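Reporting Delay and Data Quality in Rural Crash Records
Final project report, Transportation Safety Methods
Nima Heydari, Covadonga Aranda, Parviz Alipour
Advisor: Houshang Arabzadeh

1. Background

Crash records are used to rank road segments for treatment. The ranking is only as good as the location and severity fields in each record. Officers complete most of these fields at the roadside, often at night, and the remainder at the station. Our project examined whether the time between a crash and the final edit of its record is associated with errors in those two fields.

The work was limited to two-lane undivided county roads. Urban intersections were excluded, as were parking lot and private driveway events.

2. Data

The records office provided an extract of 1454 crash records with personal identifiers removed. Each row holds the crash time, the time of first entry, the time of last edit, a location string, coordinates where available, road surface condition, light condition, and a severity code on the usual five-level scale. Narrative text was supplied separately and joined on record number.

After removal of duplicates and records outside the road class, 763 remained. The largest single cause of removal was road class. Duplicates came mainly from crashes where two agencies filed reports, and in those cases the report from the agency that closed the record was kept.

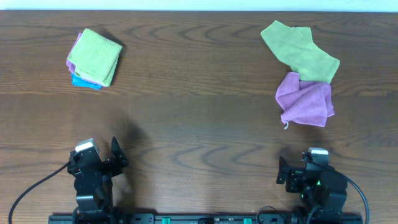 Coordinates were compared with the location string by placing both on the county centerline file. A record was flagged if the two positions were more than one tenth of a mile apart, or if they fell on different roads. Severity was checked against the narrative. Two readers coded each narrative without seeing the severity field, and disagreements went to a third reader.

The comparison scripts were written in Kamadix, the statistics package installed in the teaching lab. Keyvan Jafarzadeh converted the centerline file to a format the package would accept. Segment names ending in a direction letter were lost in the first conversion and had to be restored by hand.

3. Method

Reporting delay was defined as hours from crash time to last edit. The distribution is strongly right-skewed, so delay was log-transformed. A logistic model was fitted for each error type, with delay, light condition, number of vehicles, and filing agency as predictors. Records without a last edit time were treated as missing and not imputed.
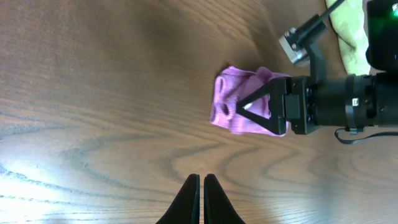
Figure 1. Purple-pink fabric in a black gripper over a wooden tabletop.

We considered using time of first entry instead of last edit. First entry is clustered near shift changes, with a clear peak shortly after 6 a.m., and reflects scheduling more than workload. It was retained only for a sensitivity check.

4. Results

Location errors increased with delay. The effect held after adjustment for light condition and agency, and it was larger for records where the officer had typed a location string without selecting a road from the menu. Kermani Road, which has two disconnected sections under the same name, accounted for many of the wrong-road flags. Dropping it reduced the effect but did not remove it.

Severity errors showed no clear relationship with delay. Most were one-level differences between possible injury and minor injury, a boundary on which our own readers also disagreed. Severe and fatal records were edited more often than others — usually after hospital follow-up — and their severity codes agreed well with the narratives.

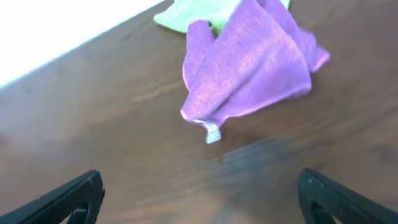

Figure 2. Purple cloth on the tabletop, with a pale green cloth partly beneath it.

Light condition was a weak predictor in both models. Number of vehicles was not a useful predictor in either. The sensitivity check with first entry time gave the same sign for location errors and a wider interval.

5. Limitations

The extract covers one county. A record can be edited for reasons unrelated to the fields we studied, such as an insurance correction, and the extract does not say which field was changed. Delay is therefore an imprecise measure of when the location was entered.

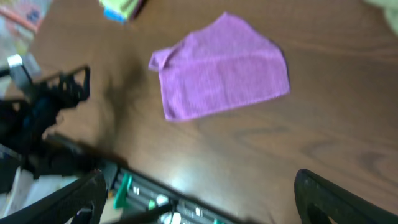
The centerline file is also a source of error. It was last revised before the Jakard bypass opened, and crashes on the bypass snap to the old alignment. These were reviewed manually and the flag was cleared where the narrative named the bypass. Some may have been missed.

6. Recommendations

Menu selection of the road name should be required before a record can be closed. Roads with repeated names should carry a section label in the menu. We do not recommend a deadline for final edits, as late edits to severity appear to improve the record.

A follow-up project could request the field-level edit log, which the records office said in November it keeps but does not normally export.

Related reports
Signal Timing on the Zoreck Avenue Corridor
School Zone Speed Survey: Methods and Results
Shoulder Width and Run-Off-Road Crashes
Winter Maintenance Logs as a Data Source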